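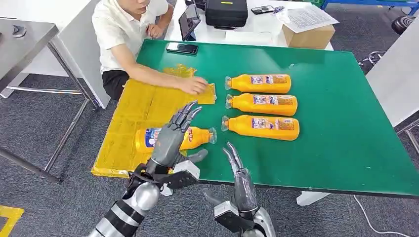
The Packing Table at Brotthorpe: Gallery
21 Apr 2021

Orange bottles with clear caps, a crumpled yellow sheet, and a green mat that gets the blame for most things. One bottle on the yellow board, three waiting on the green.

About this page

We were told a new packing table would change how we work at Brotthorpe. I have heard that said of a tape gun, so forgive me if I don't clap. The table is big, it has a green mat on top and it stands next to the steel bench we already had. That much I can vouch for. The rest of the claims came in a leaflet from Solberg, and the leaflet was printed before anybody here had packed a single box on the thing.

What follows are my notes to go with the gallery. They are opinions. If you want the cheerful version, the leaflet is pinned up by the kettle.

The green mat

Sold to us as non-slip. A bottle on its side doesn't read leaflets, and I would still lay them close together and keep a hand near. It is easy on the eyes, I'll give it that, and you can find a dropped label on it faster than you can on bare steel. Whether that is worth what we paid is another matter. The mat on the old table lasted 11 years and came free with something.

The yellow board

A flat board wrapped in yellow tape. The surface is creased and a bit wrinkled, and I gather this is supposed to be fine. The idea is that whatever is on the board is being dealt with and whatever is on the green is not. Simple enough, though I have yet to meet a marking system that survives a busy November. People put their tea on it. People will always put their tea on it.

The yellow sheet

Thin, see-through and forever crumpled. Skurnine sent us a roll of it and swears it protects the labels in transit. Perhaps. You have to smooth it out by hand before it will lie down, then it lifts at the corner and you start again. I asked how it compares with plain brown paper and was sent the same leaflet a second time.

The bottles

Orange plastic, clear cap, blue, white and red on the label. They make a good test because they roll and because the label shows every scuff. Lying side by side with the caps all pointing one way, they look very orderly. Stand them up in a carton and they behave themselves rather better, but the instructions say to lay them down first, so down they go.

The steel bench

Grey metal top, thin legs, a crossbar to catch your shin on. It was meant to go to the Jerkach store once the new table arrived. I notice it is still with us, and I would be sorry to see it leave. You can wipe it with anything. It has never needed a leaflet.

Does it work?

Solberg's figure is 70 cartons a shift. We have not seen that yet, and I would like to know who was packing when they did. The order on the books is for 3000 bottles, which should settle the argument one way or the other. I will add a note to this page when it has gone out.

Comments about the mat can go in the book by the door. Requests for a bigger table can go to Jerkach, where I am told they have the space.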